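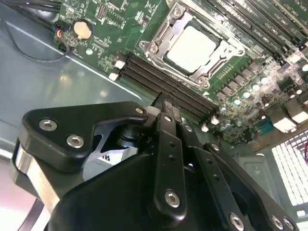
Photo: Qiuyue Xu

Search this book Enter keyword Go

Chapter 6
What Does "Faster" Mean? Reading Performance Claims with Care

Every few months a company tells us that its new product is faster than its old one. The claim may be printed on a carton, read out in a television ad or repeated by a salesperson who heard it at a training day. It is rarely a lie. It is also rarely much use to the person paying, and this chapter asks why.

Take a claim of the sort you will meet often: "up to 20 per cent faster". Faster at what? Compared with which machine? Measured by whom, and how many times? The words "up to" should make you stop straight away. A computer that runs one task 20 per cent faster and every other task at the same speed as before has met the claim in full. So has one that runs several tasks slower.

6.1 The trouble with a single number

Most of us would like one number. We buy petrol by the litre and apples by the kilo, and it seems reasonable to want computers sold the same way. For years the number on offer was clock speed, the rate at which a processor steps through its work. It had the appeal of looking scientific, and buyers learned to treat it as a kind of horsepower.

Clock speed does tell you something. If two processors have the same design and one has a higher clock speed, that one will usually finish a long calculation sooner, provided nothing else holds it up. Change the design, though, and the comparison falls apart. One processor may get through more work in each step than another. It may also spend a good part of its day waiting for data to arrive from memory, and a processor that is waiting gains very little from waiting at a higher rate.

Later the number became the count of cores, and the same thing happened again. A processor with 8 cores will not write your essay eight times as quickly as a processor with one. Some jobs divide up neatly and some do not. Software that was written to use a single core will go on using a single core, whatever the carton says.

6.2 The Stollness comparison

Consider a small case. A school in Bowen needed to replace the computers in its library and had quotes for two models, the Stollness and the Onditz. The Stollness brochure included a bar chart in which its own bar stood more than twice as tall as its rival's. The price difference was $199 a machine.

Gonzalo Marín, who taught maths at the school, looked at the numbers beside the bars. The vertical axis did not begin at zero. Redrawn from zero, the two bars were close to the same height – close enough that you would need a ruler to pick the winner. The footnote added that the test had been a video conversion, a job the library's computers were almost never asked to do.

He then borrowed one of each and timed the things students did all day: starting up, logging in, opening a browser, opening a large document from the school network. The Onditz, the cheaper model, was slightly quicker at two of these and slightly slower at the other two. Logging in took by far the longest on both, and most of that delay came from the network.

We should be as hard on Marín's test as on the brochure. He ran each task only a few times, on one machine of each model, on one afternoon. A different afternoon with more students online might have changed the result. His test was better than the brochure's in one important way, in that it measured the work the buyer cared about, but it would be a mistake to treat it as the last word.

6.3 Benchmarks and who writes them

A benchmark is a fixed task, or set of tasks, used to compare machines. Good ones are published in full so that anyone can repeat them. Even so, somebody had to choose the tasks, and every choice favours some designs over others. Once a benchmark becomes popular, makers have a strong reason to tune their products to it. Scores rise, and your spreadsheet may open no sooner.

Before you accept a benchmark result, try to find out:

– what task was run
– what else differed between the machines, such as memory or storage
– how many times the test was repeated, and how much the results varied
– who paid for it

If you can't find the answers, the result may still be right. You just have no way of telling.

The next section looks at averages, and at how a maker with six results can report whichever kind of average is the most flattering.

Key terms: clock speed, core, benchmark, baseline, truncated axis

Related chapters
Chapter 5: Samples and Surveys
Chapter 7: Risk in the News
Case study: The Grumell Battery Claims
Teacher notes for Chapter 6 (updated February 2018)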